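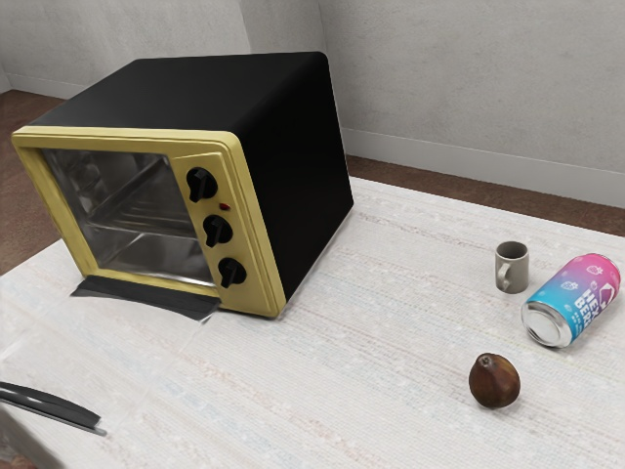

Fig. 2. Toaster oven with the door shut and the wire rack fitted.

4. Setting up the kitchen circuit on your Vonon energy meter

The meter records how much power each kitchen appliance uses. Allow one plug unit for each appliance you want to follow.

1. Switch the appliance off at the wall and pull out its plug.
2. Push the Vonon plug unit into the socket, then plug the appliance into the unit.
3. Switch on at the wall. The light on the unit blinks green.
4. On the meter, press MENU, choose Add Unit and wait for the list to appear.
5. Pick the unit from the list and give it a name of up to 9 letters, such as OVEN or KETTLE.
6. Press SAVE. The light stops blinking.

Note: The meter keeps 4000 readings. When the memory is full, the oldest readings are overwritten. To keep them, copy them to a card first (see section 7).

Note: Loads below 2 watts are shown as zero.

CAUTION: Do not use a plug unit with an extension lead or a multi-way adaptor.

CAUTION: Keep the plug unit at least 300 mm from any sink or hob. Leave the space round a heating appliance clear, as its own manual tells you.

If the light turns red, switch off at the wall, wait for it to go out and start again from step 2. If it is still red, return the unit to the shop where you bought it.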